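Wivum trial kit, notebook, February

Second morning with the Wivum kit on the table, and I am writing this up before lunch so that the fresh impressions don't get mixed in with whatever happens this afternoon. Tincuța Costache asked me to keep the notes friendly to people who were not in the room, so I'll try, though I do tend to wander.

For anyone picking the book up cold: Wivum is the tabletop two-arm package that Brenico has been offering to small workshops like ours. What we have on loan is the arms, the fingers, the leader handles for teaching by hand, the recording software and a support plan that runs for the length of the trial. The quote is 3407 for the full set and 2949 if we go without the extended support, and we need to tell them which one (or neither) by the end of the month. I have been leaning toward the full set, mostly on the strength of how patient their support desk has been with me, but I'd like the bench work to have a say in it too.

Setup first. The arms came up on the first try yesterday. I had cleared the whole afternoon for calibration and was done by the time the coffee was ready, so that was a lovely surprise. The clamps are good and solid. The handbook is less good – it has clearly been translated twice, and the section on homing tells you to "greet the joint" before powering it, which Tincuța and I have now adopted as a general rule of the shop. Page 86 is the one you want for the joint limits, by the way. Don't bother with the index.

The task for this round is the paper towel roll and the wire holder. We picked it out of the Wetthorpe list, which is our own set of household jobs that we put every kit through, and I'm fond of it as a test. A roll is light and it gives when you squeeze it, it's too fat for most small grippers to close around, and the loop on the holder has to go up the core without snagging. The person teaching has to think about which arm steadies and which arm lifts. You learn a lot about a kit in ten minutes that way! We work on the ordinary pine table with the ordinary things left out on it, because that's how the job would be in anybody's home, and Brenico's brochure makes a good deal of "real rooms."

Some thoughts on the fingers. They taper nicely and they're slim enough to get at an edge of paper, which the blunt pads on the old Oprea unit never managed. The finish is matte and doesn't throw glare into the wrist view, and I'm very grateful for that after last year. What I can't judge yet is wear. Brenico says to inspect the tips every 1000 cycles and we're nowhere near that, so I've put a pencil mark on the inside of each base to compare against later.

The leader handles are the part I'd complain about, gently. They are comfortable for someone with Tincuța's hands and rather small for mine, and by mid-morning my thumb was cramping on the close trigger. She has a lighter touch on the roll than I do anyway, so for now she teaches and I watch the screen and label. I've written to support to ask if there is a larger handle. Reply came back inside the hour: there is, it's an extra, and they'll send one over for the trial at no charge. Very decent of them.

Labeling software: plain, quick, a little ugly. Trimming the ends of a take is one key. Renaming a whole batch is not possible as far as I can find, and I have looked. Would someone who knows the older version please check whether it was ever there? It's the sort of thing I'd want settled before we sign.

Loose ends for this afternoon: try the task with the lamp moved to the other end, ask Brenico what the support plan covers once the trial is over, tighten the clamp on the left arm a quarter turn, and find out who has the short hex key. 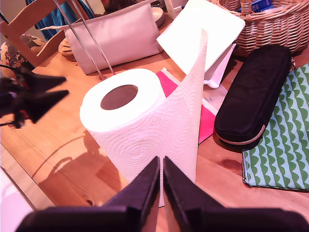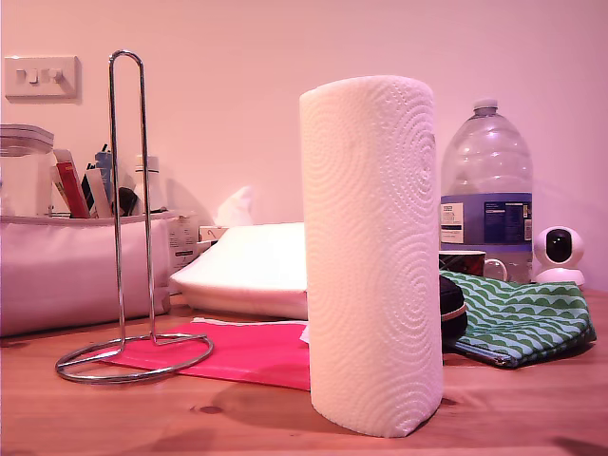
Wivum trial, paper towel task. The wire holder is best seen in the second picture, with the roll standing to its right.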